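Storage & Sorting > Workshop and Playroom > Metal bins for building blocks, yes or no?

birchandbobbin
12/03/2022
Hi all! I've been lurking since January and finally have something to ask. We got a big open-topped metal bin secondhand from the Hendale swap shelf, and I'd love to use it for the kids' building blocks in place of the old canvas tote (which has given up at both handles, poor thing). The bottom is scuffed and cloudy looking with a few little dark stains. Would you clean it up, line it, or just tip the blocks in and get on with life? It's going to live on the table and not on the floor, if that matters.

mossy_gate
Welcome! We've had a metal bin for 16 years and I wouldn't trade it. The scuffs are only scuffs. I wiped ours down with warm water and dish soap, dried it well, and called it done. My one grumble is the noise, because a whole tote of blocks going into bare metal will wake the dog, the baby and the people next door.

Tallow_Pete
I'll be the grump and say line it. Bare metal marks up painted blocks, especially the corners, and then you're forever touching them up. I cut a piece of felt for mine from a Birkano remnant pack and it took me 30 minutes, with coffee.

birchandbobbin
Thank you both, this is so helpful! I'm leaning toward leaving it bare for now. I do like how the colors show up against the gray, and there's plenty of elbow room in there with just a few reds and greens.
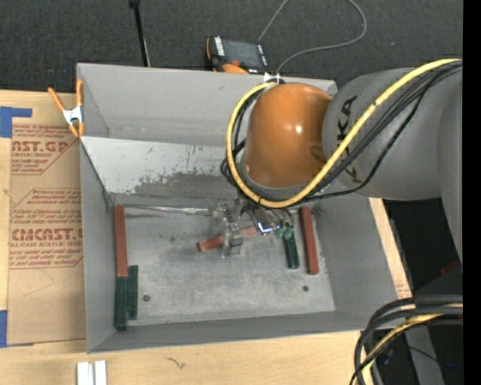 Red and green blocks in the gray bin, no liner yet

mossy_gate
Oh, I like that very much. Red on gray is so cheerful! I'd leave it exactly as it is.

Tallow_Pete
Looks nice, I'll give you that, but my vote hasn't moved. Those dark stains would bother me. Try a baking soda paste on one before you decide, and if it doesn't budge, felt over the top and you'll never think of it again.

quiltnorth
Can I disagree with everybody a little? Felt holds on to every crumb and bit of fluff in the house. I had it in mine for 2 winters and pulled it out in disgust. A thin cork sheet is so much easier to wipe. Also, do you sort by color or let them mingle?

birchandbobbin
Mingle, mostly! I line up a few along the side when I'm feeling ambitious, and the rest lie where they land. I'll try the paste this weekend and look into cork.

Tallow_Pete
Cork crumbles. But all right, report back.

Search this forum
Enter keywords Go

Recent topics
Vadbridge shelf brackets, which screws?
Getting old stickers off a metal lid
Tzanetos toy chest, hinge keeps slipping
Sorting 3000 buttons without losing your mind
Pale tabletops and water rings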